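**Thema: Geschirrspültabs selber machen, lohnt das wirklich?**

**Rieke_K**
In meinem Feed taucht gerade ständig das Rezept mit Soda, Zitronensäure und Natron auf. Angeblich spart man im Jahr einen Haufen Geld. Ich bin skeptisch. Hat das jemand länger als zwei Wochen durchgehalten?

**moorhuhn77**
Ich, drei Monate. Die Gläser wurden milchig, und zwar dauerhaft. Soda und Säure neutralisieren sich doch größtenteils gegenseitig, das sprudelt hübsch und dann war's das. Enzyme sind auch keine drin, Haferflocken kannst du also vergessen.

**Joni Saarinen**
Kann ich so nicht bestätigen. Wir machen das seit Juli und bei uns wird alles sauber. Kommt halt auf die Wasserhärte an.

**moorhuhn77**
> Kommt halt auf die Wasserhärte an

Welche habt ihr denn? Bei 14 Grad dH sieht das anders aus als bei euch im Weichwassergebiet. »Bei uns geht's« ist kein Beleg.

**Rieke_K**
Wir liegen auch bei 14. Einen Teil spüle ich sowieso von Hand, vor allem die Keramik von meiner Oma, die kommt mir in keine Maschine. 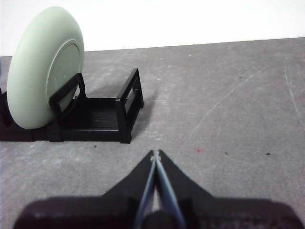

Bleibt also der Alltagskram, und da frage ich mich, was es am Ende bringt. Ich komme auf roughly gar nichts, wenn ich Klarspüler und Salz mitrechne. Auf dem Blog von Droltia steht was von 32 Euro Ersparnis, aber ohne Rechnung dahinter. Die verkaufen nebenbei die Silikonformen.

**Joni Saarinen**
Klar verkaufen die was. Rechnen kann man trotzdem selber. Und weniger Verpackung ist auch ein Argument, finde ich.

**Maham Ansari**
Soda und Zitronensäure kommen auch in Tüten. Ich nehme einfaches Pulver aus dem Karton und dosiere knapp, fertig. Die Riven-Tabs hatte ich auch mal, teuer und kein Stück besser.

**moorhuhn77**
+1 für Pulver. Und Salz auf die echte Härte einstellen, das macht mehr aus als jedes Rezept.

**Rieke_K**
Gut, dann Pulver. Joni, schreib mal eure Wasserhärte, das würde mich schon interessieren.

**Joni Saarinen**
Muss ich nachsehen. Ich glaube, 5.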